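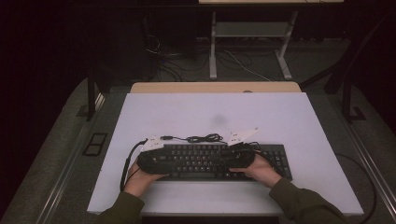
Cleaning a keyboard: what I'd bother with and what I wouldn't

Every spring somebody sends me a list of clever ways to clean a computer keyboard, and every spring most of it is rubbish. I have tried a fair few on my own desk in Stolcombe, so take this as one grumpy person's findings.

Cleaning putty. You press it on, peel it off, and it is meant to bring the crumbs with it. It brings the crumbs you could see. The ones under the keys stay where they are, and on a warm day in May mine left green bits round the space bar that took longer to pick out than the toast had.

The dishwasher. No. I know there is always a cousin who did it and the thing still worked. I would like to meet the cousin.

Compressed air. Fine if you hold the keyboard on its side and use short bursts. Used flat, it mostly moves the dirt from one end to the other. A clean 2 inch paintbrush does nearly as well and doesn't run out.
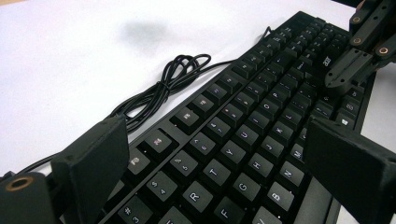
Lucienne Perrin wrote in to say that I am too hard on the putty, and that hers has lasted over 10 cleanings with no bits left behind. She keeps it in the fridge between goes. Perhaps the fridge is the answer -- I remain doubtful, but I have put a tub in mine.

Pulling the keys off. Worth doing on a mechanical keyboard, where the caps are made to come away. Use a wire puller and go straight up. Don't use a butter knife, whatever the videos tell you. Take a photo of the layout first, and wash the caps in lukewarm water with a drop of washing-up liquid. Leave them overnight on a towel. 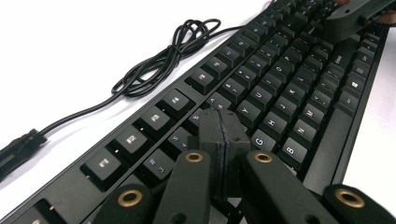
Then go over the casing with a cloth that is barely damp. Unplug it first. Special keyboard wipes are sold at a special price, and I have yet to see one do anything the cloth didn't. Shiny keys, by the way, are worn and won't scrub back to matt, so leave them alone.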